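**Ticket 439: Folding episodes rejected at upload**
Project: Cendska garment handling
Site: Otarberg
Status: Open, pending second review

The Otarberg site reports that a batch of T-shirt folding episodes was returned by the intake check. Of 51 episodes submitted, 19 were marked "end state unclear." The operator followed the current instructions and asks whether the episodes must be collected again. The shirt, bed and hand-held grippers are the same throughout the batch.
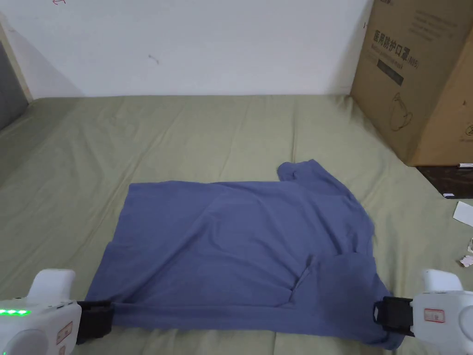 *Logged by Yae Kinoshita, Data Intake, 20/12/2022*

**Initial findings**

The returned episodes were reviewed at full speed and again at reduced speed. Both grippers remain in view during the hem grasp, and the gripper tracking contains no gaps. Camera and gripper clocks agree. Upload damage has been ruled out, as the file checks match those recorded at the site.

The intake check compares the last segment of each episode with the written task label. The label in use is "fold shirt, hem to collar." In the returned episodes the operator takes hold of the hem at both ends while a sleeve still stands up from the body of the shirt. The check expects both sleeves to be tucked before the hem is lifted and closes the segment early when they are not.

**Steps taken**

1. Re-ran the check with the segment limit extended. The result did not change.
2. Re-ran the check with the sleeve condition disabled. All 19 episodes passed.
3. Restored the sleeve condition and referred the matter to the task design group at Theodorakopoulos.
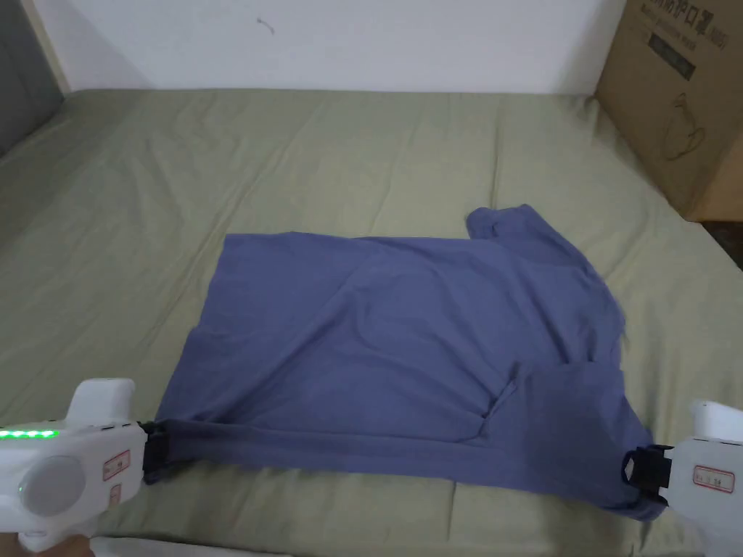

Task design has confirmed that the label does not state when the sleeves are to be tucked. Syahrul Sopacua, who replied for the group, advises that an untidy start is acceptable and should be kept in the collection. A sleeve poking up near the top of the shirt while the hem is pulled taut is therefore a valid state, and the learning system should receive such cases together with the correction that follows. The sleeve condition was written in May for shirts laid out flat beforehand and was not revised when that requirement was withdrawn.

**Interim instruction to the site**

- Do not collect the returned episodes again.
- Continue to grasp the hem at both ends, and hold it level before lifting.
- Where a sleeve is tucked after the hem grasp, keep recording until both grippers have released the fabric.
- Enter "late sleeve" in the notes field.

**Outstanding**

The revised condition is being tested on the Olota intake server. Version 2 of the task label is with Syahrul Sopacua for wording. The returned episodes remain in the holding folder and are not to be deleted. This ticket will be closed when they have passed the revised check and the site has acknowledged the new label.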